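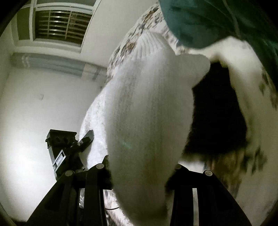 2018-07-16

Any factory that tells you how open it is before you get through the gate has my attention for the wrong reasons. The Bhatt mill in Dretthorpe puts on an open day twice a year, once in summer and again in November, and the leaflet they hand out at Skerum station uses the word "open" in nearly every paragraph. I went on the summer one. I had wanted to see how towels and bed linen get finished, and I had a more particular interest in Wament, the treatment Bhatt has been advertising on everything it sells this past year.

Getting there first. The bus from Skerum takes 90 minutes and stops at every farm lane on the way. The leaflet calls this "a scenic ride." It is a ride. You get out opposite a feed store and walk up a hill with no sidewalk, and the sign for the mill faces the traffic coming the other way, so if you arrive by bus you see the back of it. Drivers have it easier, though the parking field had turned to ruts by the time I walked past it.

Admission was $7, refunded if you spend money in the mill shop. I have seen this trick at a dozen places and I still fell for it, as you'll hear.

The tour starts in the old weaving shed. It's a fine building with a saw-tooth roof and good light, and it no longer weaves anything. The looms along the wall are for show, painted a green that I doubt they ever wore when they were working. Our guide told us Bhatt has been making cloth on this site for 165 years. I asked whether that was the same company all the way through. The answer was long and had a sale, a closure and a reopening in it, and at the end of it I was less sure about the figure than when I asked. A woman behind me wanted to know where the weaving is done now. "With our partners," the guide said, and we moved along.

So the cloth comes in from somewhere else, already woven. What happens in Dretthorpe is washing, dyeing, drying, cutting and hemming. I have no quarrel with that. Finishing is real work and it's the part that decides whether a towel feels like a towel. But the tags in the shop say "Dretthorpe Made" in large letters, and I think a fair reader would take more from those words than the mill can back up.

The dye house was the best of it. It was loud and hot and smelled like a swimming pool, and the man running the big vat answered questions as though he had been waiting all year for somebody to ask one. He told us that dark shades need more rinsing than customers would like to pay for, and that a new navy towel should always be washed alone, whatever the label says. He also said white is harder than it looks. Any bit of colored lint in the room ends up on the white, so they run the whites early in the week after a full cleanup. I could have stayed there another hour. We got a few minutes.

Hemming was behind glass. You could see people at machines with their backs to us, and it felt rude to stare, so most of us read the wall panels. These were about sustainability. One panel said the mill had cut its water use "significantly." Compared with what year, and by how much? It didn't say, and the guide offered to take my email address. I gave it. I'm still waiting.

Then came the Wament demonstration, which was the reason I'd made the trip. Wament is a finish put on in the last rinse, and Bhatt says it keeps cotton soft and makes it dry faster on the line. The demonstration was done with two hand towels, one treated and one plain. Each was dipped in a bowl, squeezed out and pegged on a rack in front of a fan. After a talk on fibers we were invited to feel them, and the treated one was clearly less damp. Everybody nodded.

I would have nodded too, but I had been standing at the side. The treated towel was pegged on the end nearer the fan. It also looked thinner to me, and when I asked if both were the same weight I was told they were "from the same family." That could mean a lot of things. I asked if they might swap the towels around and run it again. There wasn't time before the next group, apparently. Maybe Wament does everything they say. I would only point out that a proper test would have cost them a kitchen scale and a second fan, and they can surely afford both.

Softness is harder to argue with, since your hand tells you right away. The treated towel did feel softer. So does nearly anything that's been coated with softener, and the trouble with softener is that it can leave a towel slow to soak up water. I asked about that as well. The guide said Wament was different. How? It was proprietary.

From there you are walked straight into the shop, with no other way out that I could find. It's a large room done up like a series of bedrooms, with quilts, throws, knitted cushion covers and stacks of towels in colors with names like Oat and Harbor. The seconds are in bins at the back, and they are the only true bargain. I looked hard at the first-quality prices and they were more than I'd pay at the department store in Skerum for the same items. I bought a bath mat from the seconds bin with one wavy edge, got my admission back, and felt pleased for as long as it took me to walk to the bus stop.

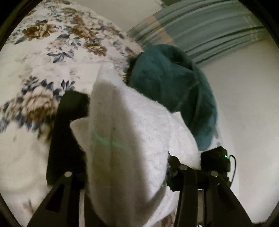 Should you wash a new towel before you use it the first time?

Wash it once before use, with a little detergent and no fabric softener, because new towels usually carry a finish from the mill that keeps them from soaking up water well.

I got that from the man in the dye house, and I notice it sits awkwardly next to the Wament leaflet, which tells you to enjoy your towel "straight from the bag." I've put the question to Bhatt by email along with the one about water.

A few practical things if you go. Eat beforehand, as the tea room closes between tours and the sandwiches had run out by noon. Wear shoes with a grip, the dye house floor is slick. Take the first tour of the day if you want any time with the staff. And the last bus back to Skerum leaves from the other side of the road, by the chapel, where there is no shelter and no timetable posted.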